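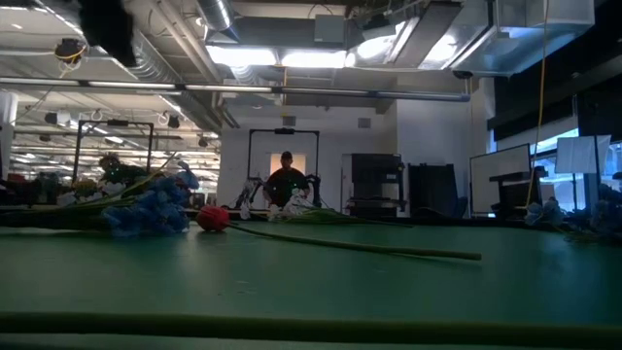
4. Setting up a table for flower work

I've rewritten this section since the last version, mostly because Kirsten Morin went through the old one with a pencil and found two steps in the wrong order (sorry, everyone who followed them). It covers one table, one arm and the overhead frame. If you're setting up a whole row, do them one at a time and finish each before you start the next.

You'll need the Codwood hex keys, a spirit level, a soft brush, a lint roller and the logbook for your table. Give yourself 40 minutes the first time.

4.1 Before you switch on

1. Check the arm's stop button is pressed in. Leave it in until step 9.

2. Put the level on the tabletop, first along the long side and then across. Adjust the feet until the bubble sits between the lines both ways.

3. Push gently on each upright of the frame. It shouldn't rock. If it does, tighten the bottom bolts first and the crossbar bolts afterwards -- the other way round pulls the frame out of square and you'll be chasing it all morning.

4. Go over the green surface with the lint roller. I used to use a damp cloth, but it left streaks that showed up under the ceiling lights and the Vindura software kept trying to pick them up.

CAUTION: Don't lean on the crossbar to reach the far side of the table. Walk round. I've done it, and I lost a whole Wednesday to recalibrating.

4.2 Waking the arm and finding home

5. Turn on the controller and wait for the steady light. A blinking light means it's still loading, so go and sort your flowers.

6. Look along the arm for trapped cables, especially at the elbow. There should be enough slack for your hand to pass under.

7. Open the table settings and check that the tool length reads 74 mm. Some of the older arms come up with a different number after a battery change. Type it in again and save twice (yes, twice, the first save only keeps it until the next restart).

8. Clear everything off the table, people's elbows included.

9. Release the stop button and press Home. Keep one hand near the button while it moves.

10. If you get error 519, the arm thinks a joint is past its limit. Press the stop, ease the joint back towards the middle by hand using the brake release, and try again. If it comes back a second time, leave the arm off and fetch Liv Torvik.

4.3 Laying out the flowers

11. Use the artificial stems from the Sundqvist boxes. Gunvor Sundqvist packs them by colour, and I'd love it if they went back that way!

12. Lay them on their sides with a gap between colours. Heads can point any way you like. I try to turn a few at odd angles, or the arm gets very good at one layout and hopeless at the rest.

13. Fluff up anything with small petals. Flattened heads read as one solid lump and the fingers close too high.

14. Pull apart any stems that have hooked together. A single rose is easy, but a bunch with tangled leaves will bring its neighbours along for the ride.

NOTE: Keep stems away from the table edge nearest the arm's base. It can't fold tightly enough to reach them and will stop halfway with a grumble.

4.4 First slow run

15. Set the speed to low and run one pick of each colour, standing on the far side of the table from the arm.

16. Watch where the fingers meet the stem. If they land to one side on every pick, redo the calibration in section 3. If only one colour is off, move that bunch and try again before you touch any settings.

17. Write the results in the logbook, with your initials. Elsa Vik reads these on the Turkinbridge side and she does ring up about blank lines.

18. Brush any loose petals off the table and out of the finger joints, then go up to normal speed.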